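Dradwood tip to charge contractors by the load, and the sums look thin

Wed 26 June

Contractors who drop rubble, soil and broken concrete at the Dradwood transfer station will pay a flat $80 a load starting in July, the site's operator, Rollow, said this week. Until now they paid by weight.

Rollow calls the change "simpler and fairer." It is certainly simpler. A roofer with a half-full pickup will pay the same as a builder with a loaded trailer, and it takes a generous mind to see that as fair.

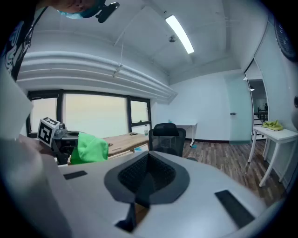
So what happens to the old scale?

Rollow says it will stay in place for spot checks on loads the gate staff think are too heavy, but it hasn't said what too heavy means or what a driver will be charged if the needle goes past it.

The company took in 2,001 contractor loads at Dradwood last year and says the scale line was the main cause of delays at the gate. It has not released the wait times. It also says that most of the concrete and brick is crushed and sold as road base, a claim it has made before without giving tonnage.

The nearest other choice is the Andari yard, 13 miles east, which still charges by weight and takes clean fill only. Mixed loads get turned away there — something Rollow surely knows.

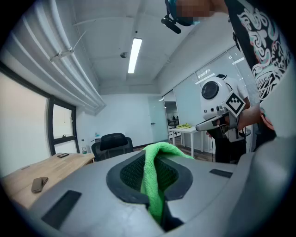 Mohammadi wasn't impressed by the new rate, saying that small crews would start saving up debris in their yards until they had a full trailer, and that some of it would end up in a ditch. Rollow said it had "no reason to expect" more dumping. It didn't say whether it had looked.

Contractors will also need a new permit sticker, even if their current one is still good. As of Tuesday, 147 had been issued. Stickers are free until the end of July, and Rollow has not set a price for after that. Household drop-off rates are staying where they are, at least for now.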